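Kids and the Law
Reading time: 1 minute

What does a family judge do?

Sometimes parents stop living together, and they cannot agree where the children will sleep on school days. Then they can ask a judge to decide. The judge listens to both parents and reads what they wrote. 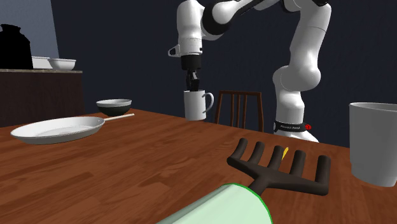
A white mug on a wooden table.

In many courts the judge can also hear what you think - but you do not have to choose one parent. You may say "I don't know". It is a good answer too.

Written by Deepika Salian

Get our Wednesday newsletter. You can unsubscribe anytime.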